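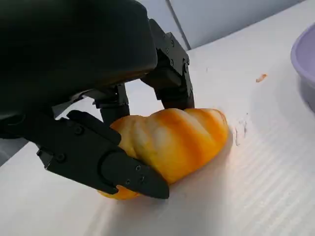

Page last changed: December

The weighbridge at Benden closed at four. Joscha Mühlbauer entered the last lorry as 3332, initialled the column and capped his pen. The tare did not agree with the morning's figure. The difference was 62 kilos.

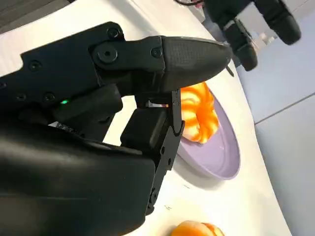
Cor Goossens read the ledger twice. He had audited Distero for 36 months and found no error in it. He laid it on the table, next to a plate, and asked who had driven the lorry.

"Najjar," said Mühlbauer.

"Najjar left in the spring."

Mühlbauer uncapped his pen and waited for the next question.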